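3.2 Where the wall is said to stand

The phrase "separation of church and state" turns up in our letters the way salt turns up in soup. We read 209 letters to the editor printed in the Rurano and Gaber papers during the school prayer dispute, and very few of them got to the bottom of the page without it. What the writers meant by it is another matter. Some meant that the town should not pay for the chapel roof. Some meant that the mayor should stop quoting Scripture at budget hearings, a practice he gave up in June for reasons he described as dental. A sizable number meant that the other side should be quiet.

Filali, in his earlier work on Plinell, calls this "wall talk" and treats it as a kind of property claim. People who use the phrase are telling you where their yard ends. El Sherbiny disagrees, and says so at a length her editors must have regretted. In her view the phrase does no marking at all; it is a noise made on the way to an argument that was already settled at home. We side mostly with Filali, although the Gaber letters give her some comfort. One writer there used "the wall" 7 times in a single letter, in what we take to be 2 incompatible senses, and closed by demanding that it be both torn down and respected. 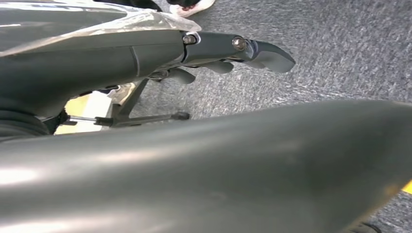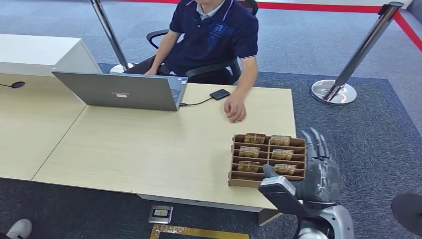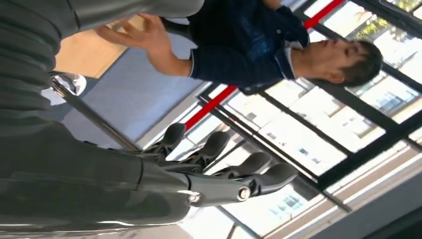 Figure 3. Three views from one place on the same occasion; the desk with the laptop is in the second.

The legal content of the letters is thin. The First Amendment is cited often and quoted seldom, and when it is quoted the free exercise clause tends to go missing in letters from one camp and the establishment clause in letters from the other. We do not think this is dishonesty. Most of us remember the half of a sentence that agrees with us - the authors of this paper included, as our reviewers have been kind enough to point out.

Loren is the odd case. The town paper there caps letters at 800 words, a generous limit, and its readers take every one of them as a civic duty. With that much room, writers do start to define their terms. They distinguish a prayer led by a coach from a prayer said near a coach. They ask who owns the microphone. The tone is no warmer, but a reader can at least tell what is being fought over, something we could not say of Rurano. Whether the longer limit produces the better argument, or Loren simply attracts people with free evenings, is a question we take up in Section 4.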